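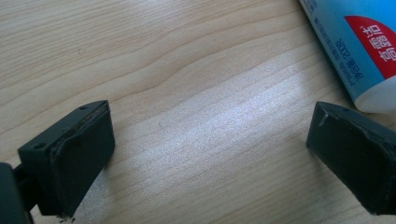
The gripper's two fingers open over a wooden table, with a tube of toothpaste to the right.

Claltent has put its hand-held gripper kit, the Brivix, on general sale at 2,299 euros. The kit records a person's hand movements as training material for robot arms and had been sold only to universities.

Buyers get the gripper, a carrying case and four sets of replacement finger pads. Further pads will be sold separately. "Pads are what people ask us about most," said Heike Heitmann, head of sales at the Viltport firm.

Orders placed now will ship in November. The first batch is limited to 496 kits.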